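Last updated May 2023

The baker behind Mumell, a tiny rye bread shop in Neramard, laughs when asked how she started. "With a brick," she says. "My first loaf was a brick!"

She now keeps 2 starters going and sells more than 147 loaves a week – all of them gone by noon.

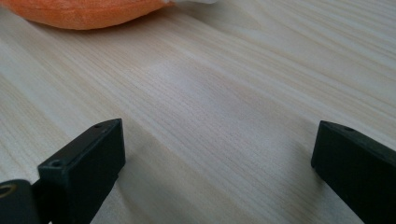
Pale wood grain on a tabletop.

What does she love most? "The smell at 4 in the morning, easily. You open the oven and you forget you're tired." Her advice to beginners is wonderfully plain: buy fresh flour, and let the loaf cool all the way. "I still cut in too early," she admits.

Related
Five soups for rye bread
A morning at the Blomqvist mill

Contact | Copyright Mornard | Back to top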